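About Dikesix

Last updated: Jul 17, 2021
By the Dikesix office

Dikesix grades and stores seed potatoes for growers in the Dullville district. The main store holds 863 tons in 2 temperature-controlled bays. Incoming lots are sampled, sized over a riddle and assigned a lot number before loading.
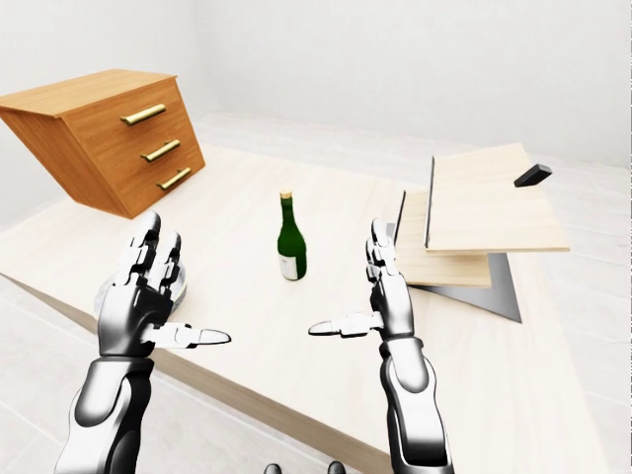
Light wooden tabletop, white-walled room.

Lots are held at a constant temperature until May, then warmed in stages ahead of dispatch. The minimum order is 900 pounds. Certificates are issued per lot and kept on record at the Pladalthorpe office.

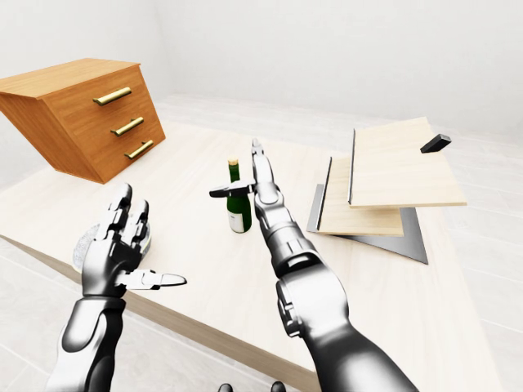 Rweyemamu writes that the staged warming gave more even sprouting than stock taken straight from cold storage, and asks that lot numbers also be printed on the delivery note. They are now printed on both copies.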